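Drenora build log, part 2: jackets

1/ Back on the folding arm. Drenora is the arm I'm putting together at home to fold laundry. It does towels and T-shirts at an acceptable level. A puffer jacket is the next thing on the list and the arm can't do it yet, so I'm recording demonstrations by hand first.

2/ Setup is simple. Hand-held gripper with a camera, one jacket, the bed. I do the motion, the camera records it, and the clips go into the training set that the arm will run from. The bed is a better height than the table and the jacket fits on it with the sleeves out.

3/ Why a puffer is different from a shirt: it has thickness. You press on a shirt and you hit the table. You press on a puffer and the fabric moves down and away. My touch threshold was set for cotton, so it was firing too late or not at all. I now start each session with a few plain presses and no grasp, to get numbers for the padding.

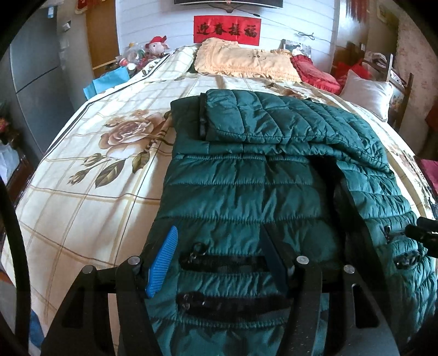 4/ Next was the grasp. The first plan was to pick up one layer of the shell near a seam. Bad plan. The nylon is slick and there is not much to hold. Taking the whole thickness works better, so the rule is now: open wide, push in past the padding, close slowly.

5/ Close speed matters more than I expected. At full speed the jaws push the fabric out in front of them. I dropped it to 20 percent and kept it there. It makes for boring recordings, but the clips are much easier to label. 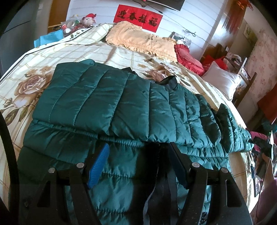

Jaws closed on part of the jacket. Blue pad on the left, navy pad on the right.

6/ Someone asked about the hem. I like it as a reference because the elastic gathers it and it looks different from the stitched channels. The channels all look alike to the tracker. It will jump from one to the next and report high confidence the whole way.

7/ The bedspread is another problem. Grid lines plus big flowers. The segmentation kept adding petals to the jacket mask. I could put a plain sheet down, but the arm is going to live in this house and so is the bedspread. Leaving it as is.

8/ Target for this round is 1000 clips. I'm at 70 that I would keep. Most of the rejects are my own fault - wrist turned too far, or I started moving before the recording light settled.

9/ Every clip gets a start pose now. Face up, sleeves out to both sides, collar toward the pillows. I used to throw the jacket down any way it landed and planned to sort it out in software. That goes back in later, once the easy case works.

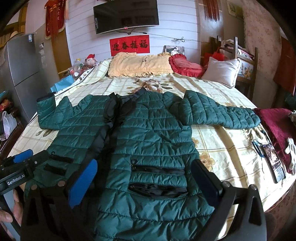 Start pose. Sleeves out, jacket flat.

10/ Labeling is done in Hastetti, a small tool I wrote in August and keep meaning to clean up. You mark contact, grasp, lift and release on a timeline. It still crashes if you drag a marker past the end of the clip. Don't drag a marker past the end of the clip.

11/ Pockets and zippers: I'm ignoring them for now. The only rule is don't grab a zipper pull, as it gives a false hard contact and ruins the force trace.

12/ To do before the arm gets a turn: finish the clips, retrain, and move the elbow cable, which rubs when the arm reaches across. Longer cable is on order. Will add to this thread when it's fitted.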